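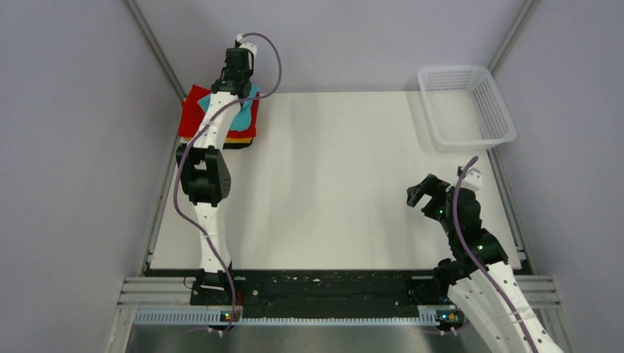

Home Journal Issues Authors

We use cookies to improve your visit. Accept

4.2 Haggling and colour

I came home from the souks in September with far too many rugs (four!) and a question: do travellers pay more for colours they remember? Faizal Ong and I asked 100 of them, mostly over mint tea, and nearly 20 named a dye before a price. By our tally, saffron yellow was their favourite by a mile. I'd still treat that cautiously, as Jankauskaitė did with her own market interviews.

Related
Tiled courtyards and neighbourhood memory
Lantern sellers after dark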